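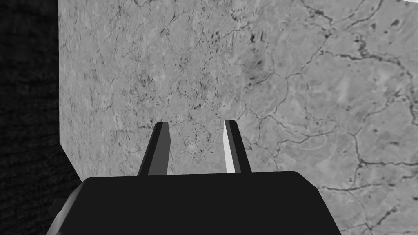

Ultthorpe Student Sim Challenge > Team Logs > Huerta robotics club, drawer task: 11 out of 40 and a lot of feelings

6 min read

mildtorque
February 1, 2023

Our qualifying run came back from Trostik last night. Forty trials on the drawer task, 11 passes. For anyone keeping score at home, the practice grader had us at a very comfortable "yeah that seems fine," which I now understand was me reading my own log file with my own eyes and my own hopes.

Quick background for people outside the bracket. We're the Huerta club, second year in Ultthorpe, first year in the two-arm division. Everything runs in Drosora. The task is to pull a drawer, let go, and get both arms back to neutral without knocking anything over. We trained on almost 3000 demo episodes, most of them recorded by our freshmen after school with a pair of hand controllers and a bag of pretzels. The demos are good. I've watched more of them than I've watched of any show I claim to like.

What happened in the failures, as far as I can tell from the Trostik report: the right arm gets to the drawer, closes its fingers in a spot that would be an excellent spot if the handle were there, and pulls back with great confidence. Then the left arm, which has no job at all in this task, sometimes wanders off and does something. I don't have a better word for it than "something." It's like watching a guy at a party decide to help with the dishes in a house he's never been in.

I'd like opinions on two things. Is it the wrist cameras, and should we freeze the left arm?

pdcontrolfreak

Freeze the left arm. Freeze it today. We froze ours in November and our whole team has slept better.

On the cameras, what are you feeding the policy? If it's head plus both wrists at equal weight, you're asking it to pay as much attention to a wrist looking at a countertop as to the one going for the drawer.

mildtorque

Head plus both wrists at equal weight.

pdcontrolfreak

Well.

gradient_dissent

I'm going to disagree about freezing. The rules page says both arms have to be under policy control for the entire trial. A frozen arm passes the auto check but a judge can flag it, and a judge did flag it last season in the semis, to a team that I happened to be on, and I've gotten over it completely.

Also I don't think the left arm is your problem. It's your most entertaining symptom. If it wanders only in failed trials, then the policy is already lost by then and the arm is just how it tells you. Can you post a head view from just before the pull? Or anywhere in the approach.

mildtorque

Sure. I went with seed 3784 because it's the one I've stared at longest.
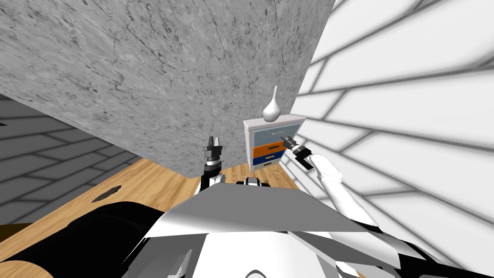
Our trouble starts with how we recorded the demos, I'm pretty sure. The freshmen all liked to come in from the right with a straight arm because that's what the controllers make easy, and the policy learned to love that move. So in a setup like this one, where the right gripper comes at the orange drawer from beside the cabinet's edge and points left across it, it thinks everything is going great. Meanwhile there's a long-necked vase on top of the cabinet just waiting to cost us the trial. The vase has been fine in every one of our runs, by the way. I'd like that noted somewhere, since it's the only thing on our report card I can take home to my parents.

The handle is dark blue, which I bring up because our handle detector was tuned on the pale ones. That was my call. I said "a handle's a handle" out loud in front of people.

gradient_dissent

OK so that's two problems and neither is the left arm. Which I'd like noted somewhere.

nullspace_nan

Coach from another school, lurking until now. Look at how much of that view is the robot's own body. The bottom of it is torso and arm. If you're cropping to a square from the center and then shrinking it, the drawer your kids care about ends up being a postage stamp. Crop toward the cabinet before you resize. We picked up real points from that and it took one line.

Also please don't blame the freshmen in public. They can read.

mildtorque

The freshmen wrote half of this post with me. One of them supplied "great confidence." But fair, the recording plan was mine too. I'm having a big week.

pdcontrolfreak

I still think equal weight on the wrists is hurting you. Nullspace is right about the crop but that only fixes the head camera. Your wrists are voting on every step.

backlash_betty

We did an ablation on this for our class project (not Ultthorpe, a different Drosora task, stacking). Dropping the idle wrist view helped a little. Dropping BOTH wrist views was a disaster, the arm would get to the right place and then hover there like it forgot why it came into the kitchen. So don't get excited and delete everything. Mask the idle one at random during training, maybe half the time, and the policy learns to live without it. No judge is going to flag you for that, the arm's still under control.

gradient_dissent

This is the correct answer and I'm annoyed that I didn't type it first.

pdcontrolfreak

Half the time seems like a lot for someone with that few demos.

backlash_betty

It's plenty of demos. How many did you have?

pdcontrolfreak

We had a frozen arm.

mildtorque

Ran a sanity check over lunch. I pulled a batch of wrist frames from the approach phase and asked the club to guess from each one which step of the task we were on. The club did about as well as the policy does. In a lot of them it's open fingers and gray marble, and you could shuffle the order and still have a perfectly believable episode. There was one everybody argued about for longer than it deserved, with the two pale blocks up in the corner, because half the room was sure those blocks would tell you where the arm was and the other half pointed out that you'd need to know where the blocks were first.

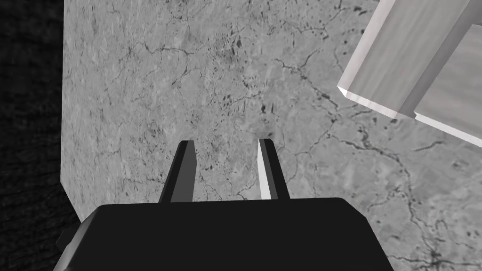

nullspace_nan asked whether anyone had checked the timestamps before blaming the cameras at all. We lost three weeks last year to a wrist stream that was lagging the joint data, he wrote, and every single symptom looked like a vision problem. The fingers close where the handle would be a moment later, or a moment ago. Plot the gripper command against the wrist frames for one episode. If there's an offset you'll see it right away, and you can stop having a philosophical debate about marble.

mildtorque

Oh no.

mildtorque

OK, I plotted it. There is an offset. It's small, but it's there in every episode I opened, and it's in the demos too, so the policy has been faithfully learning our mistake this whole time. I can't tell yet if it's enough to explain the missed grabs or if it's one more item on the pile.

gradient_dissent

Is it constant? If it's constant you can shift the stream and retrain overnight. If it drifts you have to figure out why, and I'd start with whatever's writing the recordings to disk.

mildtorque

Looks constant in the ones I checked. I've got one of the juniors going through the rest. She has asked what she did wrong.

backlash_betty

Fix one thing at a time please. If you shift the timestamps AND crop AND mask AND retune the handle detector, and you go up, you won't know what did it and your write-up will be mush. Ultthorpe gives points for the write-up.

pdcontrolfreak

If they go up they won't care.

backlash_betty

They'll care when the judge asks. Ours asked.

mildtorque

Plan for the week, then. Timestamps first, retrain, run the forty again on the local grader. Then the crop. Then random masking on the idle wrist. Handle detector last, mostly because I don't want to look at it. Left arm stays free to pursue its interests.

If anybody has a Trostik config that scores the local grader the same way as the official one, I'd take it. Ours counts a drawer as open if it moves at all, and I think that's where the "seems fine" came from.

nullspace_nan

Check the open threshold in your task file. The practice default is way looser than the one in the rules. I'll dig ours up tonight, it's on the lab machine and the lab's locked.

pdcontrolfreak

Post the numbers when you have them. And freeze the arm.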